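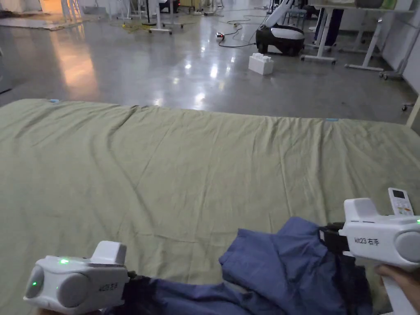
Blue thing, still in a heap, on the green sheet

Clalside Laundry & Linens list
Re: folding on the bed + what to do with blues
Date: Sep 6, 2020

Urszula Kalinowski wrote:

> Hello all,
>
> I am moving into one of the ground floor units at Clalside, the ones
> with the concrete floors, and trying to sort out laundry before I have
> any furniture to speak of. No table yet. No ironing board either, I
> left mine behind because one leg had gone.
>
> So three questions for people who have been doing this longer.
>
> 1. Does anyone fold on the bed and does it work? My mother always
> said never, you drag dust and lint from the bedding onto the clean
> clothes. But the floor is worse, surely.
>
> 2. I have a lot of dark and medium blue things, work shirts mostly,
> and a couple of pale sheets. Do the blues rub off on bedding if you
> leave them lying on it? They are not new but not old.
>
> 3. What do you do about sheets that wander? My mattress is quite low
> and the flat sheet I use on it slides off toward the foot whenever I
> put any weight on it. I end up folding a shirt and the sheet at the
> same time.
>
> Also if anyone is getting rid of a folding board please think of me.
> And is the Ekby Road laundromat still open in the evenings? The sign
> says one thing and the door says another.
>
> Thank you,
> Urszula

Hi Urszula, welcome. Typing fast, dryer has 20 minutes left and then I have to run down before somebody dumps my stuff on top of the machine again.

1. Yes. Fold on the bed. I've done it for years, no table here either (there was one, it's my desk now). Put a separate sheet down first, one you don't sleep on. Mine's the sage green one. Flat, big, goes right over the mattress, and when I'm finished it comes off and goes back on the shelf. Your mother has a point about lint, but that's a bedding problem. Clean sheet under the clothes, no lint. Shake it first. Outside if you can, our hallway neighbors are nice but they have limits.

A plain color helps too. I used to use an old striped one from my sister and could never find a sock on it. Green is good for blues, you can see the edges of what you're folding. Terrible for anything green obviously.

Don't bother getting every wrinkle out of the sheet. I don't. Soft ripples are fine, you can fold a shirt over them with no trouble. What you do want to get rid of is a real ridge right under where you're working, because you'll press the shirt down and the line goes into the shirt. One swipe with the forearm. Done.

2. Blues. Depends how many washes they've had. Old ones, leave them on anything. New ones I don't trust, I had a pair of work pants leave a smudge on a pillowcase and it took three goes to get it out, and you could still see it if you knew. Wet is when it really happens. So my rule is nothing goes on the sheet unless it's bone dry, and I check the waistbands and the pocket corners with my fingers, they stay damp longest. If you're worried do the rag thing: white rag, dampen it, rub inside the hem. Rag comes up blue, keep that one off your pale sheets. Wash it by itself a couple more times, cold.

And don't leave them in a heap overnight. I know. Everybody does. But a pile of blue cotton left bunched up gets those hard creases in the bottom layer and then you need an iron, which you haven't got the board for. If I really can't fold right away I at least spread things flat one over the other, big stuff at the bottom.

How I do a shirt from a heap, in case it's any use, there was a long thread on this in March and I disagreed with most of it:

Find the two shoulders. Ignore everything else, ignore the sleeves, they'll turn up. If you can't find the shoulders find the collar and go out from there. Lift by both, let it hang a second, and lay it down face down away from you so the hem lands last. Smooth from the middle out to the sides. Sleeves in. Sides in. Then up from the bottom in thirds, not halves, halves are too big for my shelf which is only 30 inches and has to hold towels as well.

Pants, same idea but start from the waistband. One leg on top of the other, seat point tucked in so you get a straight line. Fold twice.

The trick with both is two hands wide apart. People pinch near the middle and then wonder why it bunches. Go for the outside edges and pull apart a little before you set it down, the cloth does half the job for you.

3. Sheet wandering. Ha, yes. Low mattress, same here, mine's close to the floor and the floor is that polished gray concrete so nothing grips, the sheet gets over the edge and just keeps going. What works for me:

- Tuck the side nearest you, hard. Leave the far side alone. You're always pulling toward yourself when you fold so the near side is the one that creeps.
- Or if you've got a fitted sheet that's gone thin, use that as the folding sheet. Not as nice to shake out but it stays put.
- Don't kneel on it. I kneel on it. Don't do that.

Mine has little light blue tags along one edge and I always put that edge at the far side. No good reason other than then I know which way round it is, and it goes back on the same way every time, so the side that's been on the mattress doesn't end up being the side the clothes are on. If yours has no tags sew a bit of ribbon on a corner, or a couple of stitches in a loud thread. Takes a minute.

Sweep first by the way. Concrete shows nothing and holds everything, and a sheet hanging over the end of the bed picks up every hair. I do the strip around the mattress with a damp cloth before I start. Since I started doing that I've had far less fluff on the dark things.

Folding board - don't have one to spare, sorry. I had a plastic one from Van Beek, hinges went. A piece of stiff cardboard cut a bit narrower than the shelf does the same job, lay it on the back of the shirt, fold round it, slide it out. Somebody on the second floor was giving away moving boxes last week, ask at the mailboxes.

While you're at it if you need an ironing surface and don't want to buy a board, a thick towel doubled over on something hard works for collars and cuffs. Not on the mattress, too soft, and you'll steam it.

Ekby Road: door is right, sign is wrong. The sign's been wrong since they changed the hours. Last wash goes in 45 minutes before they lock up and they do mean it. The big dryer at the back runs hot, don't put anything with elastic in there. Change machine eats bills, bring coins. The Oruton laundromat is farther but the dryers are better and it has a proper long table down one side, so if you've got a real mountain to do it may be worth the walk while you've no furniture. Take a clean sheet there too, people put wet sneakers on that table.

One more. Sort before you fold, on the sheet itself. Tops at the head end, bottoms at the foot, socks in whatever corner is left. I used to fold as things came out of the basket and then had six piles that all fell over each other. Big load takes me about half the time now. If the bed's too small for the sorting and the folding both, do the sorting back in the basket, bottoms down, tops up.

And give the folding sheet its own wash now and then, I forget for weeks. Warm, no softener, softener makes it slippier and you've already got that problem.

Ok that's the dryer. Will look at the box of hangers tonite, think there are some wooden ones in there you could have, can leave them outside your door if you tell me the unit number (off list please, not to everyone).

Oh and whoever has the blue pegs from the drying yard, they're mine, no hurry but I'd like them back before it rains.

You are receiving this because you are subscribed to the Clalside Laundry & Linens list. Replies go to everyone on the list. Please trim quoted text when replying.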